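Bollham households asked to check old wiring before new tariff begins

May 2024

People who live in the older streets of Bollham are being asked to have their electric wiring checked before a new night tariff begins. The local power supplier, Skallum, sent letters to 130 homes last week, most of them on Abernathy Road and in the small streets behind the station.

The new tariff makes electricity cheaper between late evening and early morning. The supplier expects that many families will run their washing machines, dishwashers and water heaters in these hours. In houses where the wiring was not changed for a long time, this can put a heavy load on one circuit while everybody is asleep.

"We do not want to frighten people," said Yolanda Greenberg, who manages the local network for Skallum. "The wiring in these houses was good for the time when it was made. But the families had fewer machines then, and they did not use them all in the same night."

A first group of homes was visited in January. Of the 32 homes in this group, nine needed some repair, and in six of them the kitchen circuit had to be replaced completely. The work took one day in most cases.
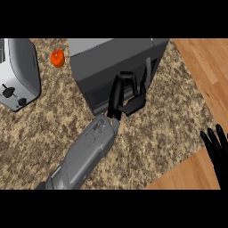 The check itself is free. Repairs are paid by the owner of the house, but Skallum offers to divide the cost into monthly payments without interest. Tenants can ask for a check too, although the owner has to agree in writing before any repair begins.

Not everybody is satisfied with this plan. Emanuel Tănase, who has rented a house on Abernathy Road for many years, said that he has asked for new sockets two times already and received no answer from the owner. "A letter to me does not help very much," he said. "The letter must go to the person who can sign."

Ms. Greenberg answered that a second letter, addressed to the owners, will be sent this month. She could not say what happens if an owner refuses.

Electrician Amos Mbeki, whose company carries out the checks, recommends that residents do not wait for the visit if they notice a warm socket, a smell of burning or lights that become weaker when a machine starts. In such a case the circuit should be switched off and the supplier called the same day. He also asks people not to use extension cords for heaters and other strong appliances – a problem he meets in new houses as well as in old ones.
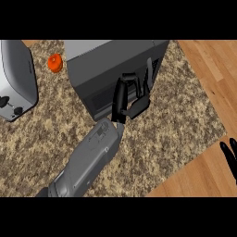

The night tariff is not obligatory. Customers who do nothing will stay on their present contract, and their price will not change. Those who want to move to the new tariff need a modern meter, and the supplier will install it during the same visit if there is enough space in the meter cabinet.

Sunita Kincaid from the residents' association of Abernathy Road said that older neighbors had many questions about the forms. The association will help with them in the reading room of the library, where copies of the letter are also available in larger print.

Appointments can be made by telephone or at the Skallum office beside the station. The number is printed on the back of the letter.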